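Open Day at the Cindwood Furniture Works, Jevthorpe
11 May 2024

The Cindwood works opens its doors once a year, and this was my first visit. The plant sits on the east side of Jevthorpe, a short walk from the bus stop, in a brick building that used to be a flour mill. Parking is free but the lot fills early.

We went in groups. Our guide was Gebhard Hollenstein, who runs the finishing shop. He started us at the lumber store, where boards rest for 3 weeks before anyone cuts them. The racks go up to the ceiling and each one has a chalk tag with the delivery date. From there we walked through the saw room, which was shut down for the visit, and into assembly. Two people were gluing up drawer boxes for the Dewan line and were happy to answer questions. I asked about the clamps. They are set by hand and left overnight.

Finishing was the part I came for. Cabinets get a coat of stain, a light sanding, and two coats of lacquer. The dark finishes take longest to get right, and Hollenstein said most of the pieces sent back for rework are dark ones. Dust shows on them before it shows on anything else.

The plant shipped 2130 cabinets last year, up from 1845 the year before. Most go to home office dealers under the Fevero name.
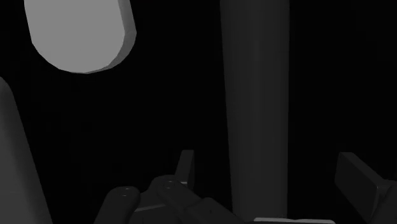
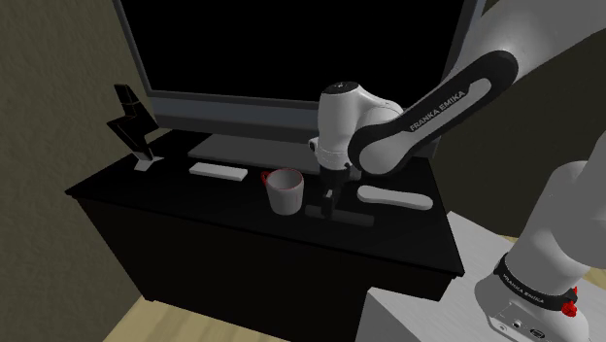

I have been looking for a low cabinet for the spare room, so I spent the last half hour with the price list. The Fevero comes in two heights, and the shorter one is deep enough for a printer. My worry was whether I could work at it as well as store things in it. A monitor on its stand, a keyboard in front, a desk lamp at the back corner and a mug will share the top of a black cabinet, as in the second picture, and that is close to what I own. I would still want the oak, given what we heard about dust. Delivery on oak is running into July.

Coffee was served in the old loading bay, and the seconds sale was cash only.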